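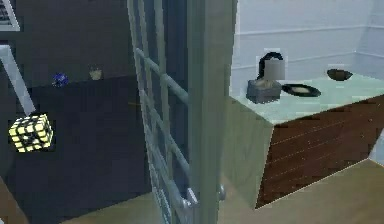 *深灰色柜子的台面上放着一只蓝色小球和一只浅褐色小杯。*

# 关于家庭物品登记与存放的若干说明

本博客自开设以来，主要刊载与居家事务有关的记录。去年七月，笔者自 Lakberg 的旧居迁至 Malel，住房面积有所缩减，原有物品无法全部安置。迁居前后，笔者对家中物品进行了一次较为完整的登记，并据此制定了一套存放办法。该办法试行至今，其间作过数次修订，现将主要内容整理如下，供有类似需要的读者参考。

## 一、登记的范围

登记工作开始之前，首先应当确定范围。笔者最初拟将全部物品列入，包括文具、餐具及各类零散配件，执行两日后即告中止。零散物品更替频繁，登记表尚未完成，前面的条目已经失效。

修订后的范围限于以下几类：

- 使用年限预计在一年以上的器具；
- 附有保修凭证或说明书的电器；
- 证件、合同及其他纸质文件；
- 换季时需要收存的衣物与寝具；
- 具有纪念性质、不宜随意处置的物件。

食品、清洁用品和日常消耗品另行管理，不列入登记表。书籍亦不列入，笔者另有一份书目，体例与本表不同，日后或另文说明。

按照上述范围，首次登记共得 900 项。对于一处普通住宅而言，这一数目超出笔者原先的预计，其中相当一部分物品在登记之前已被遗忘。仅延长线一类，便分别出现在四个房间。

## 二、登记表的格式

登记表采用纸质活页形式。笔者曾试用 Grendorero 表格软件，录入尚属便利，然而实际查找物品时往往双手不便，或身处储藏间内，翻阅活页更为直接。该软件目前仅用于保存年度副本。

每项登记包含编号、名称、存放位置、取得时间和备注五栏。其中以“存放位置”一栏最为重要，填写时应当具体到层。例如，“卧室柜”属于不合格的填写，“卧室柜，自上而下第二层，左侧”方为合格。备注栏用于记载维修情况、配件去向以及是否曾经外借。

编号一经使用即不再更改。物品处置之后，原编号注销，不得转予他物。笔者早期曾将注销的编号重新分配，致使一台已经送出的电风扇与一床冬被共用同一编号，核对时颇费周折。

名称一栏应使用家庭成员通行的叫法，不必拘泥于商品全称。笔者家中有一只搪瓷盆，历来称为“大白”，登记时若写作“搪瓷洗涤盆”，则其他家庭成员无从检索。此类情形，可在备注栏内补注正式名称。

## 三、存放的分区

新居可供存放的空间有限，笔者将其划分为三区。

**常用区**包括台面、柜顶及与腰部同高的抽屉，存放每周至少使用一次的物品。该区最易失序。台面一旦闲置，钥匙、信件、小摆件便会陆续占据。笔者现行的规定是，台面上的陈设以少量为限，新增一件，须同时移走一件。此项规定在执行中遇到的异议最多，家人普遍认为过于严格，经商议，玄关处的台面不适用本规定。

**备用区**包括高处柜格与床下空间，存放换季物品及备用器具。收存容器统一选用 Idahosa 的带盖储物箱，共 18 只。统一规格的主要考虑在于堆叠，旧有的箱盒尺寸不一，每层之间都留有空隙，取用下层时须将上层逐一搬开。箱体短边贴有编号标签，朝外放置。标签最初以铅笔书写，数月后字迹模糊，现已改用油性笔。

**封存区**位于储藏间最内侧，存放纪念物件及依规定须保留的文件。该区每年开启一次，平时不予调整。封存区内应放置干燥剂，并在箱盖内侧记录更换日期。Malel 夏季潮湿，首个雨季过后，笔者发现一册旧相簿的衬纸已有霉点，幸未及于相片。此后干燥剂的更换由每年一次改为每季一次，属于封存区年度开启的例外事项。

## 四、外借与归还

物品外借是登记表失准的主要来源之一。工具、梯子、大号锅具等常有邻里借用，借出时双方往往口头说定，归还时又多直接放在门口，最终落于何处，经手人各有记忆。

自本年初起，外借物品一律在备注栏内记明借出日期，归还后由经手人放回原位并划去记录。若原位已被占用，应先清出原位，不得暂置他处。笔者注意到，“暂置”一词在家庭生活中几乎没有期限，旧居阳台上一袋暂置的花土，直至搬迁当日仍在原处。

对于长期未归还的物品，笔者主张每半年询问一次，询问两次仍无结果的，即予注销，不再追索。登记的目的在于便利生活，若因一把扳手影响邻里往来，则有违初衷。

## 五、处置的标准

迁居期间及其后，共处置物品 120 项，去向包括转赠、旧物回收和丢弃。处置标准曾几经斟酌。坊间常见的做法是以“一年未使用”为界，笔者认为该标准过于笼统。急救包、备用灯具和手电筒可能数年不用，却不宜处置；反之，某些器具虽每月使用，功能已与他物重复。

现行标准分为两步。第一步，核对是否存在功能相同的物品，如有，保留状况较好的一件。第二步，对余下物品询问使用者本人的意见，使用者以外的家庭成员可以提出建议，但不得代为决定。此项原则源于一次教训：笔者曾将一条旧围巾列入回收，后得知系家人多年前自行编织之物，虽及时取回，仍引起不快。

纪念物件不适用上述标准。对于此类物件，笔者仅限制其总量，以封存区内两箱为限，超出时由各人自行取舍。两箱之数并无特别依据，仅与储藏间内侧的宽度相合。

## 六、定期核对

登记表若不核对，半年之内即失去参考价值。笔者的安排是每月抽查 40 项，优先抽取常用区及近期有外借记录的物品。抽查通常于晚饭后进行，一人念编号，一人查看位置，发现不符即当场更正。

抽查中最常见的问题是物品位置已变而记录未变。其次是配件与主件分离，例如充电器留在书桌，而设备已收入备用区。对于后者，现已规定配件须装袋并与主件同箱，袋上书写主件编号。第三类问题是登记表上的字迹无法辨认，此项由笔者本人负责，已重新誊写相关页面。

年度核对则安排在五月，与换季收存一并进行。本年度的核对于 2020年5月1日 开始，目前已完成常用区和半数备用区。冬季寝具清洗晾晒后方可入箱，故余下部分将视天气而定。

## 七、尚待解决的事项

以下事项暂无妥善办法，留待后续修订：

1. 各类数据线外观相近，用途不易区分，现以不同颜色的扎带标示，但颜色已不敷使用。
2. 电器说明书多有网络版本，纸质本是否仍须保留，家中意见不一。
3. 儿童手工作品数量逐年增加，难以归入现有任何一区，目前暂存于走廊柜内，严格而言已违反本办法第四节关于暂置的规定。
4. 储藏间照明不足，查看箱体标签时需另持手电，拟在夏季之前加装灯具。

读者如对上述第一项有可行的做法，请在留言栏内告知。活页登记表的空白格式已经整理完毕，需要者亦可留言索取。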